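Panemer Clinic Finder - Admin Guide
Section 5: Moving your listing over to the new state program

Last edited 3 May 2025, V. Prokopenko

Read this first. The old program shut off in March and the old provider list went with it. If your clinic was on it you are NOT carried over. You have to re-list. Patients searching by county get whatever is in Panemer, right or wrong, so please don't leave this sitting.

What you need before you start
- your clinic's provider number (new one, not the old one)
- admin login. Front desk logins can't publish
- list of services you really do offer, on site, today
- hours, incl. lunch closings

5.1 Log in and pull up the draft

1. Go to the admin page, sign in, pick Listings.
2. Find your clinic. If you see two entries with the same address, stop and write to Vira Prokopenko before touching either one.
3. Click Start Draft. Old info will fill in. Don't trust it.

Note: Lunisdale clinics share one login. Only one person in a draft at a time or you will overwrite eachother.

5.2 Services

1. Clear all the boxes. Yes all.
2. Check only what a patient can get at that address. Referral out is not a service. There is a separate box for referrals, bottom of the page.
3. Birth control: check each method by itself. "Contraception" alone won't publish anymore.
4. Screenings: same thing, one by one.
5. Taking new patients? Yes or No. If it's a waitlist, pick No and put the wait in the notes field.

CAUTION: Do not check a service because you plan to add it. We had people drive an hour for an appointment that didn't exist. A legislator's office then used the same listing to say coverage in that county was fine. The numbers in the public report come straight from these boxes.

5.3 Payment and coverage

1. Pick the state program if you have been approved. Pending = leave blank.
2. Sliding scale: Yes/No, then upload the fee sheet. PDF only.
3. Notes field holds 1000 characters. Past that it cuts off with no warning. Spaces count.

Note: Nechyporuk County pays for some visits out of its own fund. That goes under Local, not State.

5.4 Publish

1. Click Preview. Check phone number. Check it again by calling it.
2. Click Publish.
3. Wait for the confirmation email. No email, not published. Look in spam, then resend from the Status tab.
4. Search your own county from a phone that isnt logged in. Make sure you show up. 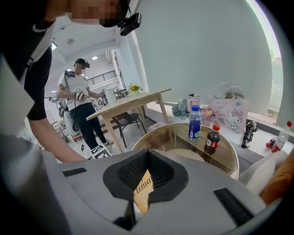
5.5 If something goes wrong

"Provider number not found" - you used the old number. Or there's a space at the end, delete it.

Listing shows as closed - hours are blank for one or more days. Put Closed on the days you're closed, don't leave empty.

Map pin in the wrong place - drag it in Edit, then save. Rural route addresses do this a lot.

Locked draft - someone else at your clinic has it open. Have them sign out. If they've gone home, Prarkeck support can unlock it, use the help form and give the clinic name and county.

Changes after publishing go through the same steps, from 5.1. Dropped services come off the listing the same day you stop offering them, not at the end of the month.

Next: Section 6, Monthly reports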